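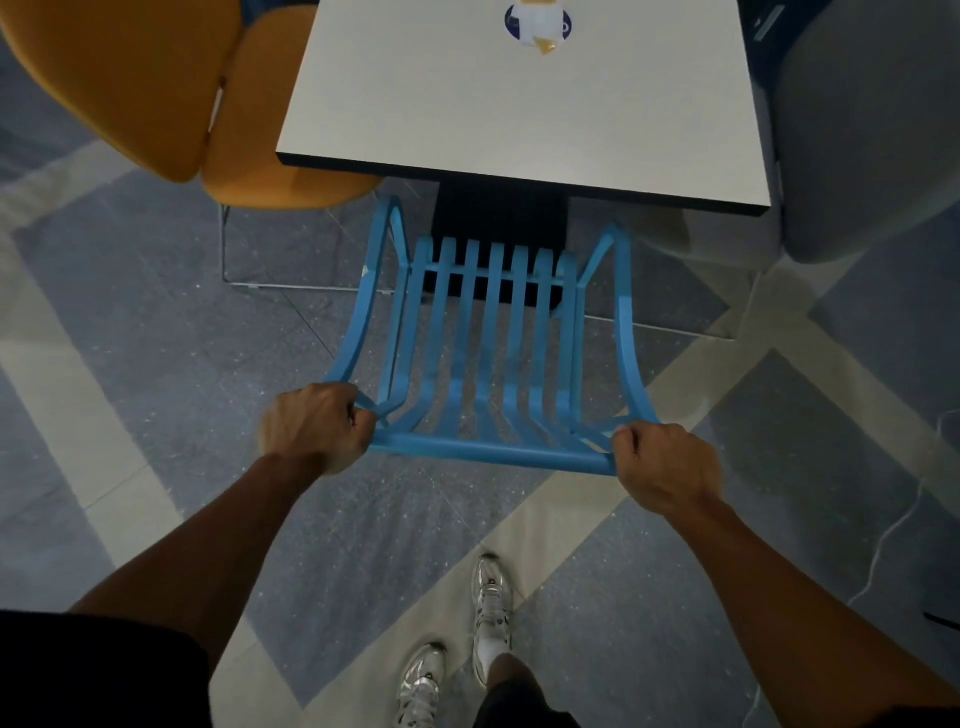 Yannick Lefèvre
I moved to a new city in December and I promised myself to learn the language of this place before the next winter. A short thread on what helped me and what did not. 1/10

First, the apps. I did 65 lessons in one of them and I could say that the horse drinks milk. Then the woman at the bakery asked me if I wanted the bread sliced, and I understood zero words. 2/10

So I stopped with the app and joined a conversation table at a café called Mero. It starts at 6:30 in the evening, it is free, you only buy your drink. The first time I stayed 38 minutes and went home with a headache. 3/10

The rule at Mero is simple: no English before the second coffee. You can draw, you can point, you can make noises. I made many noises. 4/10

What I like is that people correct you only when you ask for it. At school my teachers stopped me at every mistake, and after some time I did not want to open my mouth at all. 5/10

I write new words in a small paper notebook. Today I have 592. Many of them are about food and weather, and a few I can not repeat here — my neighbor Tăng taught me those when his bicycle was stolen. 6/10

A thing I still find difficult: the telephone. With a person in front of me I can guess half from the face. On the phone with the electricity company I said yes to everything, and now I receive their magazine. 7/10

For reading, I recommend the free newspaper in the tram. The articles are short and the same words come back every day: strike, rain, budget, goal. Children's books were harder for me, too many animals with special names. 8/10

Some of you asked about evening courses. I did one month at Dunance. The grammar part was good, the groups were too big for speaking. If you are a total beginner I would still take it, and go to a table like Mero at the same time. 9/10

Last week I went back to the bakery and asked for my bread sliced, thin, in two bags. She answered with a long story about her sister, and I understood most of it. If you know a good radio program for learners, please write it under this post. 10/10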